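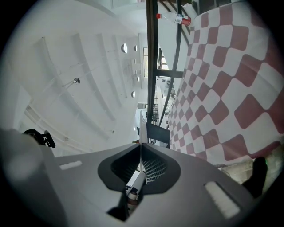
Can a robot clear and reset tables in a small café yet, or is it still all talk?

Last updated 8 Jan 2024
14 comments · 6 shares

Posted by Kianoush Taheri

I run a small café and my business partner has come back from a trade show convinced we should put our name down for a table-clearing robot. The one he liked is called the Troltilier. It's an arm on a wheeled base, and the leaflet says it will collect empties, strip the cloth, wipe down and lay a fresh cloth. We'd be paying 300 a month on a lease, with a minimum term I haven't managed to get anyone to state in writing.

I'm not against machines. We have a decent dishwasher and I'd marry it. But I watched the demo video five times and every table in it is square, bare and standing in the middle of a big empty room. Ours have checked cloths that hang down a fair way, the chairs never end up where you left them, and people leave bottles in places you wouldn't think of looking. Also bags, pushchairs and once a whole birthday cake.

Has anyone had one of these working in a real room with customers in it? I'm after people who have paid for one or worked beside one, please. I've read the brochure.

Peadar Doherty

I worked next to one for most of a season in a hotel breakfast room. Ours was a Grornari, different make but the same idea, and the lease ended in September without anyone asking to renew it.

Clearing: it could pick up a plastic bottle if the bottle was standing upright, on its own, on the flat. Lying on its side, it would have two or three goes and then stop and flash at you. Push a bottle up against a wall or a table leg and it didn't see it at all, or saw it and wouldn't try. Glasses it managed about as well as a careful child. Cutlery it left.

Cloths: forget it. A cloth has no fixed shape, so every time it takes hold of one it is starting from scratch. It could grip a corner and pull, and off came the cloth with whatever was still on top. Putting one back on was worse. You'd get a cloth on the table, in the sense that most of it was touching the table, with one side near the floor and the other barely over the edge. I then walked round and did it again, which takes me a few seconds and took the machine the best part of a song on the radio. Checks made it look worse too, as you could see from the door that the lines weren't running straight.

The man who came to service it was very fair about all this. He said the rooms it does well in are the ones that have been laid out for it. We moved furniture, we changed to plain cloths, and in the end we took the cloths off altogether. By then the staff were doing the clearing and the robot was carrying a tub of dirty cups to the kitchen door. It did that fine. So would a trolley.

Ask them three things. What happens when it drops something, who picks it up, and does the clock on their timings stop while that's going on. I never got a straight reply to the last one.

Skokis

I think you're both being a bit hard on them, the technology moves fast and what was rubbish last year can be fine now. My cousin's firm has a Soltani in the warehouse and it is brilliant, it moves boxes all night. 73 boxes in one shift without a mistake. I would get one if I had the money. You could always try it and send it back.

Peadar Doherty replied:

Boxes, yes. They're all the same shape and they stay where you put them. I'd want to know how it gets on with a heap of tablecloths before I signed for one. And "send it back" depends on that minimum term Kianoush can't get in writing.

Kianoush Taheri replied:

Thank you both, Peadar especially, that's the sort of thing I was hoping for. I rang the Troltilier people this morning and asked if they'd bring one here for 2 hours at lunchtime, our tables, our cloths, nothing moved beforehand. They said they'd prefer us to visit their showroom. I asked what the tables were like in the showroom and he said he'd have to check.

I've told my partner that he can have his robot when it has changed one cloth in our place with me watching. He's sulking. The Saturday girl's job is safe for the moment, and so is mine.

Will post again if they do turn up.

3 people found this helpful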